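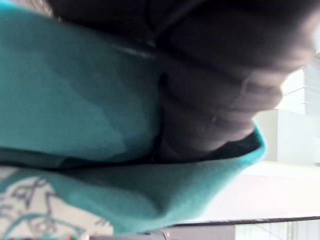
*Wrist camera view, teal fleece-like fabric over the table edge side. Hand and fabric are blurred; the table edge is fairly sharp.*

## Checking wrist camera footage of cloth handling

This page covers the acceptance check for wrist camera recordings of fabric tasks at the Clarnutdale site. It applies to all cells running Lokeo 9 or later. Rigid parts are covered by the Grindgate procedure.

### Before recording

1. Clean the lens with a dry cloth. Do not use solvent.
2. Lock exposure and white balance with the session's fabric in view. Pale worktops and cabinets push automatic exposure down, and folds in darker cloth lose detail.
3. Set the frame limit to 3000. Longer episodes must be split at a point where the cloth is released.
4. Confirm that the emergency stop is within reach of the operator. If a person's hand may enter the working area, select reduced speed in Lokeo and leave it selected until the session closes.

### Reviewing an episode

Play the episode once at normal speed, then step through each contact with the cloth.

At close range, fabric may take up most of the view. This is acceptable. Soft focus on the cloth is also acceptable, provided the fold being worked can be followed from one frame to the next. A tilted horizon is normal for a wrist mount and must not be corrected in the stored file.

Use a fixed edge to judge sharpness. A table edge or panel joint will do. If the fixed edge is crisp and the cloth is not, record `motion` or `near focus`. If both are soft, record `lens` and clean it before the next episode.

### Labelling

- Label the cloth by colour and surface only. Enter fibre content if it is on the stock sheet.
- Mark a fold where the edge visibly turns back on itself. Dark bands may be a seam or a shadow; use `unclear` when the two cannot be separated.
- Small objects partly in view get the label `other`. Do not guess.

### Acceptance

An episode passes when at least 94 per cent of its contact frames show the worked fold. The December batch held 2458 episodes and was checked against this limit.

Failed episodes go to the Kumsa reject folder with the reason code. Do not delete them. Reject folders are cleared on Monday, after the log has been exported.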